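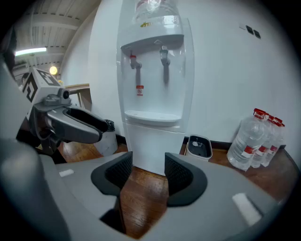
Lensa Bogale remembers the copper line in her family's shop as something you could always count on, even when the power failed. The phone on the counter drew its current from the exchange, so it kept working through storms that left the street dark. She was less sure about the fiber service that replaced it.

Her doubt is a good place to begin this chapter, which deals with the retirement of copper telephone networks. Chapter 3 described how a call is carried over a pair of copper wires. We now look at what an operator must do before those wires can be taken out of service.

The main case is the town of Brellcombe, where the operator Tremeo closed its exchange in June. The exchange served 2,334 lines. Most customers had already moved to fiber by the time the closing date was announced, but 71 lines were still tied to equipment that expected a copper pair. These included elevator phones, burglar alarms and card readers. Each had to be traced, tested and either adapted or replaced.

Copper retirement raises both technical and legal questions. A fiber terminal needs power at the customer's end, and a battery backup unit will run it only for a limited time. Rules on how long it must run, and on who pays for it, differ from country to country. Section 4.1 covers powering. Section 4.2 covers number transfer and the notice given to customers. Section 4.3 follows the Brellcombe closure step by step.

Terms to know before reading on: exchange, local loop, line power, optical network terminal, battery backup.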